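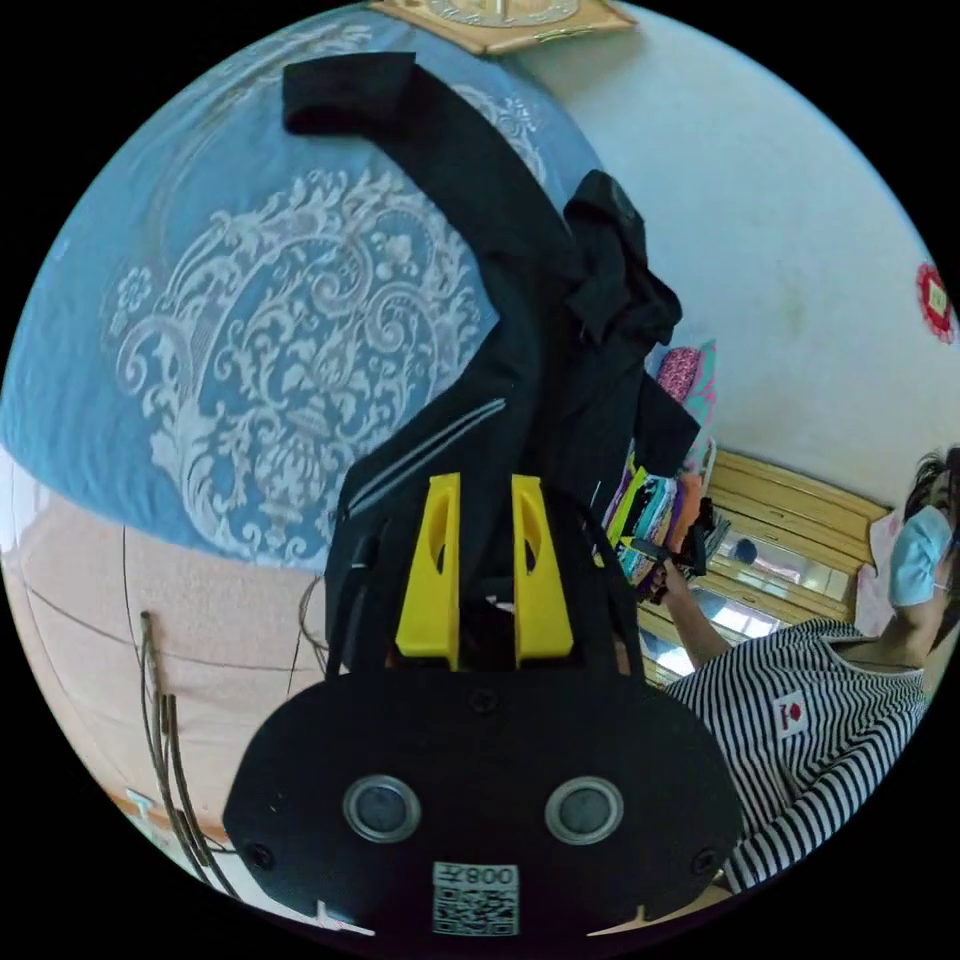

Valter Haugland
Research engineer, Faltdale group
Thread starter

I said in February I would post the clothes folding numbers when we had them, so I'm putting them up before the write-up is finished.

The method is the same as before. People pick up, turn and fold clothes with the hand-held grippers in ordinary bedrooms, and we train the policy on what the gripper saw and how it moved. No robot in the homes at all. The set is 2977 demonstrations from seven homes. We then ran the policy on the arm in our own lab, on a bed, with clothes it had not been trained on.

Out of 100 trials it finished the fold in 73. I went through the 27 failures one at a time and most of them are black or very dark clothes. Light shirts on a patterned bedspread are close to solved. A black jacket on the same bedspread is not. The gripper goes to a sensible place, closes on one layer when it needed two, and carries on as if it had both.

My reading is that it can't find the edge of the top layer in dark cloth. In our footage a black sleeve lying on a black jacket has very little in it to show where one stops and the other starts. Metal zips help. The policy seems to use the zip as a landmark, and does worse on plain black garments with no fastening.

dreka_n
Member

What was the exposure set to? If it's on auto then a pale wall in view will push the dark cloth down to nothing. We had this at Drekano with rubber mats. Fixed exposure, set for the cloth, and most of it went away. I wouldn't call it a method result until you've ruled that out.

Valter Haugland
Thread starter

Auto, yes. I relit a handful of the failed trials with a lamp at the side of the bed and it got the layer right in a few of them. I don't think that covers all of it. It also fails on dark items when they are already held up and most of the cloth is off the bed.

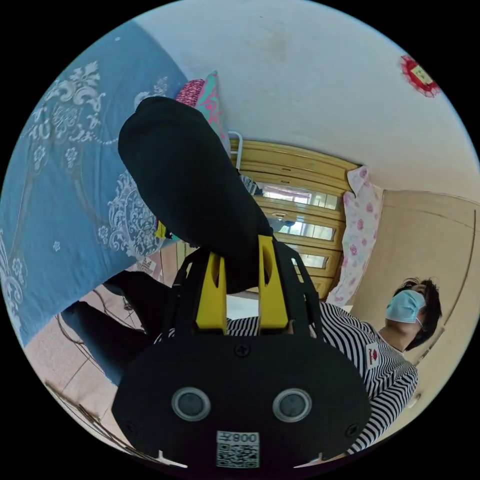 The small dark things are the worst case. Once one is in the fingers it takes up a lot of the view, and the policy has to decide where to put it down with much less of the bed showing. People do this without thinking because they can see past their own hands. Our demonstrators could see the whole room, and the policy only gets what the gripper gets. I've started a second training run with a short history of earlier views added, so that it has something to go on when the bed is hidden. Same demonstrations, nothing else changed.

Valeriano Nieto
Moderator

I don't agree with the exposure argument or with yours, Valter. Look at how the demonstrators grip. I watched part of the Aasen set, which was collected the same way, and people are quick and sure with light clothes. With dark ones they often pinch twice. Both pinches go into the training data and the policy learns that the first one is fine. So it closes on one layer and moves off, which is what you describe. Trim the double pinches and train again before you add history.

dreka_n
Member

That would be cheap to test, at least. But you'd still have the exposure problem underneath.

Valter Haugland
Thread starter

Valeriano, fair point. I haven't checked for double pinches. The finger width is logged so I can search for close, open, close inside a short window and drop the first part. I'll do that on the dark items only and leave the rest alone.

stuvano_lab
New member

Were the lab clothes the same mix of colours as the home ones? If you tested with a lot more black than you trained with, then 73 isn't telling you much either way.

Valter Haugland
Thread starter

More black in the test set, yes. I'll post the split by colour with the next run.

Posted in: Manipulation / Cloth and soft objects / Results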